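Segundo café y todavía no son las ocho. Anoche me fui a casa dándole vueltas al dedo de la pinza de la celda 4, que llevaba días haciendo cosas raras, y esta mañana he llegado con ganas de pelea. Me apunto aquí todo porque dentro de tres meses no me voy a acordar de nada, que me conozco.

El caso: la pinza cerraba, sí, pero cerraba con desgana. Pedías posición cero y se quedaba un pelín abierta, lo justo para que las piezas finas se escurrieran. En las gordas ni se notaba, y por eso hemos tardado tanto en hacerle caso. Yo le echaba la culpa a la goma (siempre le echo la culpa a la goma, es mi deporte) y ya había cambiado una en julio sin que la cosa mejorase demasiado.

Primero he parado la celda como Dios manda, con el candado puesto y la tarjetita colgada, que la última vez me la salté y me cayó una bronca merecidísima. Luego he sacado el cuaderno de mantenimiento y resulta que la última calibración de cero apuntada era del ciclo 196. ¡Del 196! Llevamos muchísimos más. O se nos pasó o alguien la hizo y no la apuntó, y casi prefiero no saber cuál de las dos.

Así que plan: limpiar los dedos, repasar la tornillería del soporte, mirar cables y calibrar otra vez desde el principio. Los tornillos del soporte llevan llave de 4 y, cómo no, la llave de 4 no estaba en su sitio. Ha aparecido dentro de una caja de bridas, después de un rato de decir palabras feas en voz baja.

Con los dos brazos encendidos otra vez y en modo manual, a velocidad de tortuga, he ido acercando uno hasta la carcasa metálica y me he parado a mirar con calma por la cámara de la muñeca. Es el mejor invento de la celda, esa cámara. Desde fuera, con el soporte negro en medio, no ves ni la mitad, y encima acabas con el cuello torcido como un flamenco.
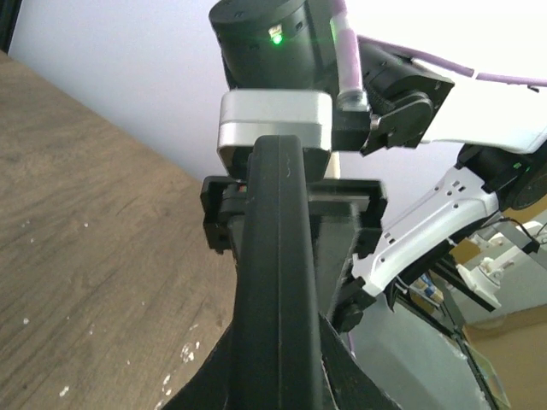
Equipo de Automatización · Taller de Celdas Drenuten

El dedo tiene una rozadura clarita cerca de la punta. Le he pasado la uña y no engancha, así que de momento se queda, aunque lo dejo escrito para vigilarla. La luz verde del actuador, encendida, y la del otro brazo también, o sea que por alimentación no me iba a poder quejar. Los cables lilas me siguen pareciendo una cursilada preciosa, y además vienen de maravilla para no confundirlos con los negros finitos que cuelgan del brazo blanco. Esos sí que no me gustan nada, por cierto. Un día se van a enganchar con algo y vamos a llorar todos. Apuntado queda: sujetarlos mejor.

La primera sorpresa ha venido con el soporte. Uno de los tornillos giraba casi con la mano, así, sin esfuerzo ninguno. Le he quitado el resto de fijador viejo, un poquito del nuevo (el de Trilum, el del bote pequeño, que cunde una barbaridad) y apretado con la dinamométrica. Ya puestos he repasado los demás, que estaban bien, pero me quedo más tranquila.

Después, la calibración. El programa de Teltedach te hace cerrar y abrir la pinza entera varias veces y guarda los topes. A la primera me ha dado error de rango y casi tiro el ratón. Había dejado el dedo demasiado cerca de la carcasa y no tenía recorrido, claro, una lumbrera. He retirado el brazo, he vuelto a lanzar la rutina y ha ido como la seda: tope cerrado guardado, tope abierto en 298, y el cero por fin en cero. ¡Qué gusto da ver un cero que es un cero!

Para probar he hecho 7 cierres seguidos con una galga fina, que era justo donde fallaba. Los siete bien. La galga no se movía ni tirando de ella, y mira que he tirado. Luego he puesto el programa normal, todavía a velocidad reducida, y me he quedado delante como una tonta viéndolo trabajar y comiéndome unas galletas (lejos de la celda, que conste).

¿Era el tornillo o era la calibración? Pues yo diría que un poco las dos cosas. Con el soporte flojo el dedo cedería al apretar, y con el cero viejo el motor creería haber llegado antes de tiempo. Tendría que haberlas arreglado por separado para saberlo, probando entre una y otra, pero a esas horas lo que quería era la celda en marcha y no un experimento.

He escrito también a Bielecka para pedir un par de gomas de repuesto, que en el cajón solo quedaba la bolsa vacía. Quién guarda una bolsa vacía en un cajón de repuestos, digo yo. (He sido yo. Me acuerdo perfectamente.)

Pendiente para la próxima:
sujetar los cables negros del brazo blanco
mirar otra vez la rozadura del dedo
poner un aviso para la calibración, que el cuaderno solo no basta
devolver la llave de 4 a su gancho

Esto último lo acabo de hacer mientras escribía, así que ya lo puedo tachar. Me voy a comer, que son casi las tres y la celda lleva toda la mañana más entretenida que yo.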